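4. Folding on the bed

I do all my dark pieces on the bed before they go in the Vesora garment bag. Clear yourself a good stretch of sheet first!

4.1 Lay the garment down lengthwise and smooth it from the top toward the hem.
4.2 Untwist any straps or sleeves.
4.3 Go over it with the lint brush – 10 strokes, all one way.
4.4 Lift it by the top, let it hang, then slide it into the bag.

Caution: keep the iron off velvet.

Black clothing on white bedding
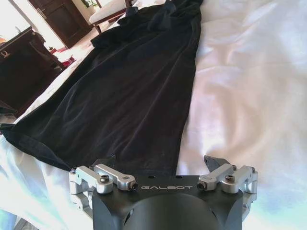
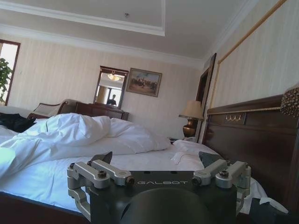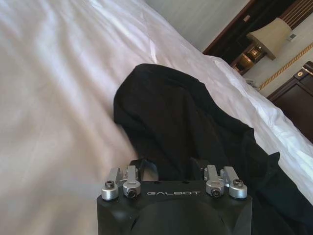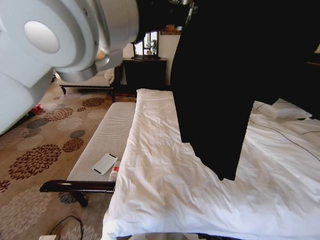 How many pieces fit in one bag?
I stop at 6, or the zipper starts to strain.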